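Carnet d'atelier, novembre
Banc d'essai « Brevo », maquette de transition quadri / voilure fixe

Repris vers 9 h avec le café et le log d'hier soir. Enfin une courbe de poussée qui ressemble à quelque chose ! Le moteur arrière gauche, celui qui décrochait dès qu'on montait au-dessus de la mi-gaz, suit maintenant les trois autres sans broncher. C'était bien le contrôleur (ESC) et pas l'hélice. Bogdan avait parié sur l'hélice, il me doit un croissant.

Pour mémoire, ce qu'on cherche avec cette maquette : passer du stationnaire au vol d'avance sans trou d'altitude. En stationnaire, tout le poids est porté par les rotors. En croisière, c'est l'aile qui porte et les rotors ne font plus que tirer. Entre les deux il y a cette plage pénible où l'aile ne porte pas encore assez et où on a déjà basculé une partie de la poussée vers l'avant. Sur les vols d'octobre on perdait à chaque fois plusieurs mètres à ce moment-là. 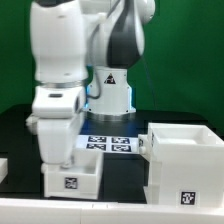
Premier point du jour, la masse. Repesé la cellule complète avec batterie, train et récepteur : 715 g. On est donc sous la limite qu'on s'était fixée et il reste de quoi loger la sonde Pitot dans le nez, avec son petit tube carbone. J'ai refait le centrage dans la foulée. Il est un poil trop en arrière à mon goût, j'ai avancé la batterie jusqu'en butée contre le couple avant et c'est nettement mieux. À refaire une fois la sonde montée, évidemment.

Deuxième point, le mixage. L'ancienne version passait d'un mode à l'autre par une rampe linéaire sur le temps : on appuie, et la bascule se fait, quelle que soit la vitesse réelle. Ça marche par vent de face et c'est une catastrophe par vent arrière. J'ai tout réécrit pour que la rampe dépende de la vitesse air. Tant que l'aile ne vole pas, les rotors gardent la charge. Bête comme chou une fois posé sur le papier, et j'y ai quand même passé deux soirées.

Le code est beaucoup plus court qu'avant, ce qui me ravit. Une table d'interpolation, un filtre passe-bas sur la mesure de pression, une hystérésis pour éviter les allers-retours quand on traîne à la limite. La boucle d'attitude tourne à 1000 Hz comme avant, je n'y ai pas touché. Le mélangeur, lui, tourne plus lentement et ça suffit largement.

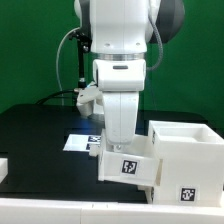 Essai en simulation juste avant midi, avec le profil de vent qu'on appelle « Wadham » entre nous (rafales courtes, direction qui tourne, le pire de ce qu'on a rencontré sur le terrain). Résultat : la transition passe ! La perte d'altitude est devenue presque invisible sur le tracé, j'ai dû changer l'échelle de l'axe pour la retrouver. J'ai relancé plusieurs fois avec des graines différentes, par méfiance. Un seul cas moche, quand la rafale tombe pile au moment où l'hystérésis libère le mode avion : le nez plonge, puis se rattrape. Ça se rattrape, mais je n'aimerais pas voir ça à basse altitude.

Idée à creuser pour ce cas : limiter la vitesse de variation de l'assiette commandée pendant la bascule. Bogdan préférerait une anticipation sur la gouverne de profondeur, avec un terme proportionnel à la dérivée de la vitesse air. Son idée est plus élégante, la mienne est faite en dix minutes. On va tester les deux et regarder les courbes.

Note au passage sur la dérivée : le capteur de pression est bruité, donc dériver ce signal tel quel donne n'importe quoi. Il faudra filtrer plus fort, et on paiera ça en retard. J'ai mis dans le dossier partagé le petit calcul de phase, page manuscrite scannée, désolé pour l'écriture. 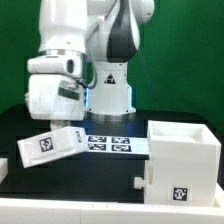

Après-midi, mesures au banc de poussée. Une hélice bipale contre une tripale, même diamètre, même batterie chargée à bloc. La tripale est plus douce à l'oreille et tire un peu plus fort à bas régime. Par contre elle consomme, et en croisière on n'a aucun intérêt à la traîner. Pour le moment on garde la bipale. J'ai relevé environ 124 g de différence de poussée au point le plus favorable à la tripale, tous moteurs confondus, ce qui est bon à savoir si un jour on alourdit la charge utile.

Vibrations : très bonne surprise. Les plots en silicone sous la carte de vol font vraiment leur travail, le pic qu'on voyait sur l'accéléromètre a fondu. J'en étais à me demander s'il fallait un filtre coupe-bande logiciel et finalement on s'en passe. Un réglage de moins à traîner, je prends ! Attention seulement à ne pas trop serrer les vis, sinon les plots s'écrasent et on revient au point de départ (déjà fait, pas fier).

Côté radio, rien de neuf. La télémétrie décroche encore quand la maquette présente le ventre. Je soupçonne l'antenne coincée contre le longeron carbone. À déplacer en bout d'aile, avec une gaine.

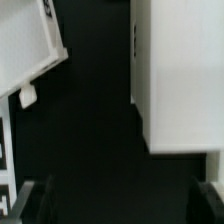

Pourquoi ne pas basculer directement sur l'altitude du GPS pour surveiller la perte pendant la transition ?
Le GPS arrive trop tard et sa mesure verticale bouge trop sur une manœuvre aussi courte. Le baromètre combiné à l'accéléromètre donne quelque chose de bien plus propre sur ces quelques secondes, à condition que la mousse soit bien en place sur le baro, sans quoi le souffle des rotors fausse tout.

Reste à faire avant la sortie sur le terrain de Bravdale :
monter la sonde Pitot et refaire le centrage
déplacer l'antenne de télémétrie
coder la limitation d'assiette (moi) et l'anticipation de profondeur (Bogdan)
rejouer le profil Wadham avec les 2 variantes
recharger les batteries de la radio, on a eu l'air malins la dernière fois

Ajout de 18 h 30. Limitation d'assiette codée, premier passage en simulation : le plongeon du nez a diminué de moitié, au prix d'une bascule un peu plus longue. Très content. J'envoie les logs à Bogdan ce soir pour qu'il compare avec sa version. S'il me bat, je lui rends son croissant.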